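Stavis Community Larder - winter store check, with comments

Done on Jan 28, 2021. Previous check was in November, before the Christmas rush, so please read the comments as well as the ticks, as a fair bit has moved since then.

Thank you to everybody who kept the place going over the last few weeks. I know these sheets can feel like a chore at the end of a long shift, but they do help, and the Pukdale branch has asked to copy ours, which I took as a great compliment to you all.

## 1. Getting in and getting out

- [x] Front door opens fully, no crates behind it
- [x] Back door unlocked during opening hours
- [ ] Outside light working

*Comment:* The light over the back step is still out. I've asked again, and in the meantime please carry the big torch, especially if you are bringing trolleys up the ramp after four. The ramp itself has been gritted and the bin is full.

## 2. Shelves and stacking

- [x] Heavy goods on the bottom two shelves
- [x] Nothing stored above head height
- [x] Wall fixings tight
- [ ] Weight labels on every bay

*Comment:* Bay 3 has lost its label again - I think the damp gets behind the tape. The limit is 159 kg for the whole bay, spread evenly, and I would much rather you started a second stack than tested it.

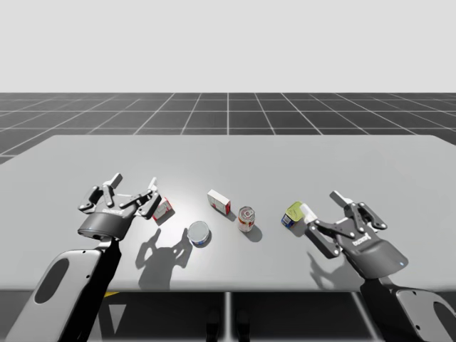 Boxed goods want a little more thought than tins, I find, and I am as guilty as anyone of shoving them in wherever there is a gap. Cereals, teabags and stuffing all squash at the corners if something heavy goes on top. If a carton has gone over on its side, like the little red-and-white one on the table, pick it up and check the flaps and the seams before it goes back on a shelf. A dented corner is fine. A split inner bag is not, I'm afraid, and goes in the waste tub with a line in the book.

## 3. Temperature and damp

- [x] Dry store thermometer read and written down
- [x] Fridge at or below 5 degrees
- [x] No mould on the north wall
- [ ] Dehumidifier emptied

*Comment:* The tank was nearly full when I got to it, so I have left the last box unticked as a gentle nudge. It only takes a minute, and the Younis unit switches itself off when it's full, which means we lose a whole night's drying.
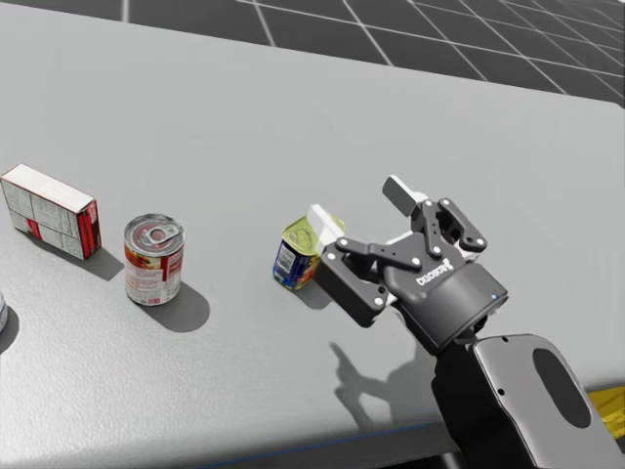
I'd also ask that we keep a hand's width between the stock and the north wall, all the way along. Air has to get round the back. The wall was dry to the touch this time, and I should very much like it to stay that way until spring!

## 4. Dates and tins

- [x] Oldest stock at the front
- [x] Short-dated shelf cleared
- [x] Tins checked for rust, bulging and deep dents
- [ ] Date book up to date

*Comment:* We went through 385 tins and put 35 aside, mostly for dents on the seam. That is better than I feared. The date book is behind by a few deliveries, and I'll sit down with it and a pot of tea this week.

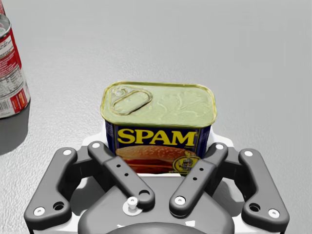
Dents are the thing people ask me about most, so forgive me for going over it again. A shallow dent in the middle of the side is nothing to worry about, but any damage along the rim or the seam means the tin is put aside. Pull-tab lids need an extra look - on something like the SPAM, with its oval ring and the small rivet holding it, run your eye round the raised rim and then over the rivet itself. If there is any stickiness or rust there, put it aside. Please don't press a lid down to see whether it springs back up; just hand it over.

## 5. Hands, backs and feet

- [x] Gloves in all sizes
- [x] Step stool feet sound
- [x] First aid box complete
- [ ] Lifting notice on display

*Comment:* The lifting notice came down when the wall was painted. Skudness printed us a new one and it only wants pinning up. Two people to any full crate, please, however strong you are feeling.
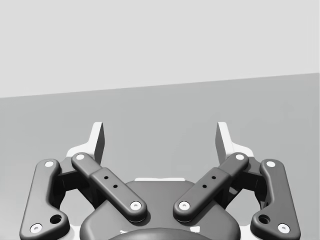
Pukdale wrote back after reading the draft: could the crates be weighed before they are moved, as theirs had varied so much that a two-person rule sometimes wasn't enough?

I think that's a very fair point, and I have added it to the sheet for next time. The scales are under the sorting bench and will want a new battery.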